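Ein Lob auf den gelben Korb

Ich habe eine Schwäche für billige Plastikkörbe, und ich stehe dazu. Keine Kisten mit Deckel, keine Filzdinger für 80 Euro, keine Schubladeneinsätze nach Maß. Ein rechteckiger Korb mit Schlitzen, knallgelb, mitten auf dem Holztisch, und alles, was herumliegt und einen Griff hat, kommt da hinein. Fertig!
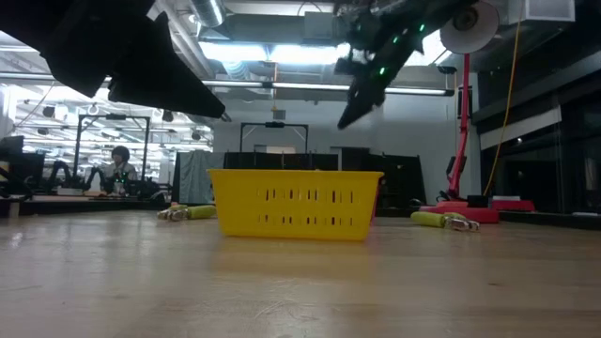

Mit Deckelkisten habe ich es ja versucht. Als wir in Dremberg die Werkstatt teilten, kaufte ich eine ganze Serie von Mirkis, stapelbar, grau, mit Beschriftungsfeld. Sehr ordentlich sah das aus. Nur hat kein Mensch je etwas zurückgelegt, denn dafür hätte man zwei Kisten herunterheben, einen Deckel aufklipsen und sich merken müssen, ob »Kleinteile« nun oben oder unten stand. Nach einem Monat lag wieder alles auf dem Tisch – auf den Kisten übrigens auch.

Ein offener Korb verlangt fast nichts. Man nimmt das Ding und lässt es hineinfallen, und wer etwas sucht, schaut von oben hinein. Natürlich ist das keine Ordnung im Sinne der Ratgeber, da liegt eben Langes neben Kurzem und Metall neben Schaumstoff. Mir reicht das vollkommen. Ich will abends die Tischplatte sehen, mehr verlange ich vom Aufräumen gar nicht.

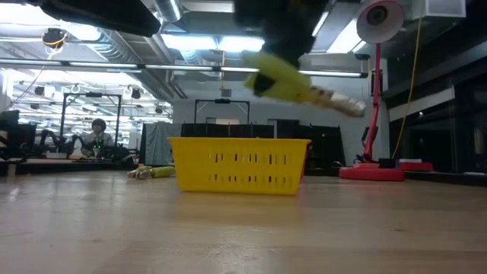

Werkbank & Stube · Heft 90 · Seite 100

Bleibt die Farbe. Eine Bekannte findet Gelb scheußlich und schwört auf die sandfarbenen Körbe von Semeniuk, die sich so schön zurücknehmen (ihr Wort, nicht meins). Aber ein Korb soll sich doch gar nicht zurücknehmen! Auf hellem Holz übersehe ich Sandfarbenes glatt, und dann lege ich die Sachen wieder daneben. Gelb sehe ich noch im Augenwinkel, auch wenn ich müde bin und eigentlich schon die Jacke anhabe. Den sandfarbenen habe ich ihr abgekauft, er steht jetzt im Flur und sammelt Handschuhe, und im Juli hole ich mir noch einen zweiten gelben.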